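Lehrveranstaltung Servicerobotik und Handhabungstechnik
Skript zur Sitzung 3: Können Maschinen schon Hausarbeit?
Stand: 2022-10-19
Dozentin: Eleni Stoyanova

Vorbemerkung

Die Sitzung schließt an die Einheit über Greiferbauarten aus dem September an. Vorausgesetzt werden die Begriffe Parallelgreifer, Freiheitsgrad, Handgelenkkamera und Griffplanung. Wer die Übung zur Griffplanung noch nicht abgegeben hat, holt das bitte bis zur nächsten Sitzung nach.

1. Worum es geht

In der Presse liest man seit Jahren, der Haushaltsroboter stehe kurz vor der Tür. In der Werkhalle sind Roboter seit Jahrzehnten alltäglich. Beide Aussagen werden oft in einem Atemzug genannt, betreffen aber verschiedene Dinge. Der Industrieroboter wiederholt eine Bewegung an einem Teil, dessen Lage bekannt ist. Im Haushalt ist die Lage nicht bekannt, das Teil oft auch nicht, und die Umgebung ändert sich zwischen zwei Durchläufen.

Wir unterscheiden in dieser Veranstaltung drei Stufen:

Stufe A: Lage und Gegenstand bekannt. Klassische Automatisierung, Vorrichtung, Zuführung, fester Takt.

Stufe B: Gegenstand bekannt, Lage unbekannt. Griff in die Kiste, Depalettieren, Kommissionieren mit begrenztem Sortiment.

Stufe C: Gegenstand und Lage unbekannt oder nur ungefähr bekannt. Dazu gehört fast alles, was im Haushalt anfällt, und in der Werkhalle ein guter Teil der Nebentätigkeiten: Leergut sortieren, Arbeitsplatz aufräumen, Behälter umstapeln.

Stufe A ist gelöst, Stufe B in vielen Fällen wirtschaftlich. Über Stufe C wird gestritten, und davon handelt der Rest des Skripts.

2. Warum einfache Handgriffe schwer sind

Eine Tätigkeit, die ein Kind beherrscht, kann für eine Maschine schwieriger sein als eine, die ein Facharbeiter lange üben muss. Fräsen auf ein hundertstel Millimeter ist beherrschbar. Einen Korb von einem anderen herunternehmen ist es nur unter Bedingungen.

Gestapelte Körbe sind für die Übung gut geeignet. Sie sind leicht, sie gehen nicht kaputt, und man findet sie in jedem Haushalt wie auch an manchem Packplatz. Folgende Schwierigkeiten treten auf:

Verkanten. Ineinander gesetzte Körbe mit schrägen Wänden können sich verklemmen. Zieht man einseitig am Rand, kommt der untere unter Umständen mit hoch.

Griffstelle. Ein geflochtener Rand ist ungleichmäßig dick. Je nach Stelle fasst der Greifer voll oder nur an einer Strähne.

Wahrnehmung. Flechtwerk hat Löcher. Tiefenkameras liefern an solchen Flächen lückenhafte Punktwolken, und der Hintergrund scheint durch.

Nachgiebigkeit. Die Wand gibt beim Zufassen nach. Die geplante Griffweite und die tatsächliche stimmen dann nicht überein.

Abstellen. Der Korb hängt bei einseitigem Griff schief und muss über eine Kante abgesetzt werden. Dieser Teil wird in studentischen Arbeiten regelmäßig vergessen.

Zwei Ansichten der Aufgabe, einmal mit den Körben übereinander, einmal mit dem dunklen Korb zwischen den Greiferfingern und dem orangefarbenen am linken Rand:

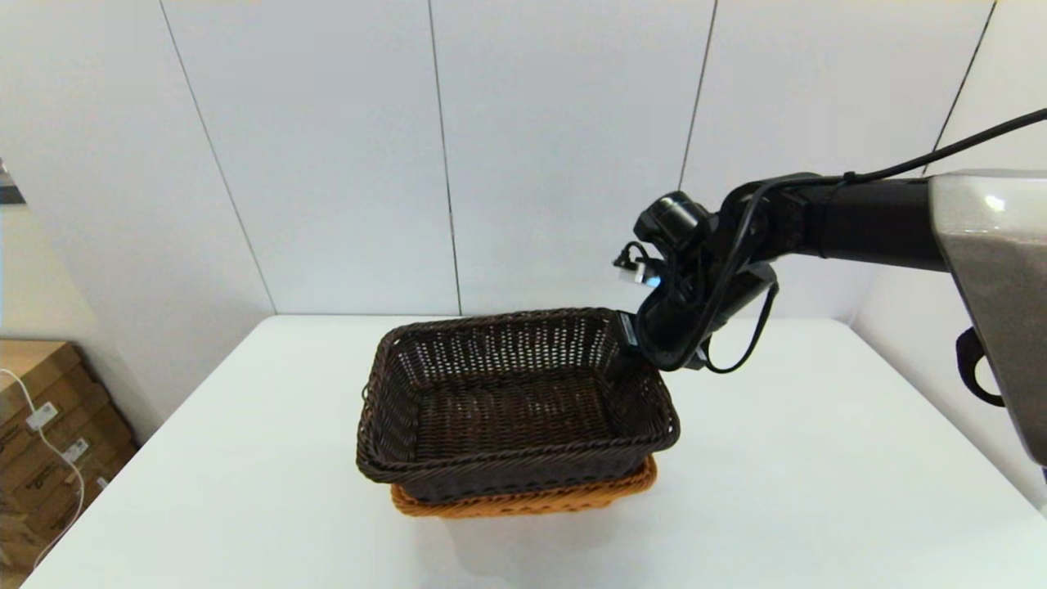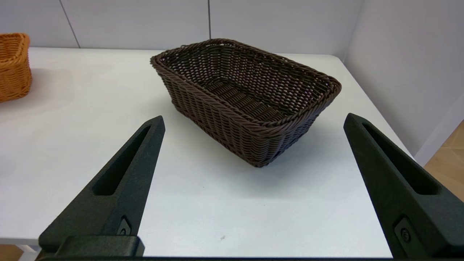 3. Erfolgsquote und was sie aussagt

Angaben zur Erfolgsquote sind nur brauchbar, wenn man weiß, was als Versuch gezählt wurde. Wir rechnen das an einer Versuchsreihe aus dem Projekt Postura durch. Geplant waren 2.000 Versuche zum Abnehmen und Abstellen eines Behälters. Als erfolgreich gewertet wurden 1.479, also knapp 74 Prozent.

Für ein Forschungsprojekt ist das ein ordentlicher Wert. In der Anwendung bedeutet er, dass im Mittel jeder vierte Handgriff misslingt. Besteht eine Aufgabe aus 3 solchen Handgriffen hintereinander und sind die Fehler unabhängig, bleibt eine Gesamtquote von gut 40 Prozent. Ein Gerät, das in mehr als der Hälfte der Fälle Hilfe braucht, spart niemandem Arbeit.

Zu beachten ist außerdem:

Wurde nach einem Fehlgriff ein zweiter Anlauf erlaubt, und wenn ja, zählt er als derselbe Versuch? In Postura nicht, dort war der erste Griff maßgeblich.

Wer hat die Szene zurückgesetzt? Meistens ein Mensch. Die Zeit dafür taucht in den Berichten selten auf.

Wie stark wurden Gegenstände, Licht und Untergrund variiert? Eine Quote, die auf einem einzigen Tisch gemessen wurde, gilt zunächst für diesen Tisch.

4. Vergleich mit der Werkhalle

Als Gegenbeispiel dient der Packplatz der Firma De Haan. Dort werden Behälter nur einer Bauform verwendet, mit glattem Rand und definierter Griffkante. Die Stapel kommen in einer Führung an. Damit rutscht die Aufgabe von Stufe C auf Stufe B, und die Anlage läuft im Zweischichtbetrieb. Der Aufwand steckt in der Umgebung, der Roboter selbst ist ein gewöhnliches Modell.

Britden ist den anderen Weg gegangen und wollte gemischte Behälter ohne Umbau der Halle verarbeiten. Der Versuch wurde nach der Pilotphase auf zwei Behältertypen eingeschränkt. In dieser Form wird er weitergeführt.

Für die Wohnung lässt sich der Weg von De Haan kaum übertragen. Man kann niemandem vorschreiben, welche Körbe er kauft und wo er sie hinstellt. Mostesent bietet zwar ein Regalsystem mit Markierungen an, die eine Kamera lesen kann. Ob sich Privatleute darauf einlassen, ist offen.

5. Lernende Verfahren

Seit einigen Jahren wird versucht, Stufe C über Vorführungen zu erreichen. Ein Mensch steuert den Arm, die Bewegungen und Kamerabilder werden aufgezeichnet, ein Modell lernt daraus. Der Vorteil liegt darin, dass niemand das Verkanten oder die Nachgiebigkeit von Hand modellieren muss. Der Nachteil ist der Datenbedarf. Außerdem ist schwer vorherzusagen, wann das Modell versagt – bei einem geplanten Griff kann man den Fehler meist einem Schritt zuordnen, bei einem gelernten oft nicht.

Zwischenstand für die Klausur: Einzelne Handgriffe gelingen unter Laborbedingungen häufig. Ganze Tätigkeiten in fremder Umgebung gelingen selten ohne Aufsicht. Wer etwas anderes behauptet, soll die Versuchsbedingungen nennen.

6. Aufgaben bis zur nächsten Sitzung

Wählen Sie eine Tätigkeit aus Ihrem Haushalt und zerlegen Sie sie in Handgriffe. Ordnen Sie jeden Handgriff einer der drei Stufen zu und begründen Sie die Zuordnung in ein bis zwei Sätzen.

Berechnen Sie, welche Einzelquote nötig wäre, damit Ihre Tätigkeit insgesamt in 95 Prozent der Fälle gelingt. Nehmen Sie unabhängige Fehler an und schreiben Sie dazu, an welcher Stelle diese Annahme nicht stimmt.

Skizzieren Sie eine Änderung an der Umgebung, die mindestens einen Handgriff um eine Stufe erleichtert.

Abgabe als PDF, höchstens zwei Seiten, Skizzen dürfen von Hand gezeichnet sein.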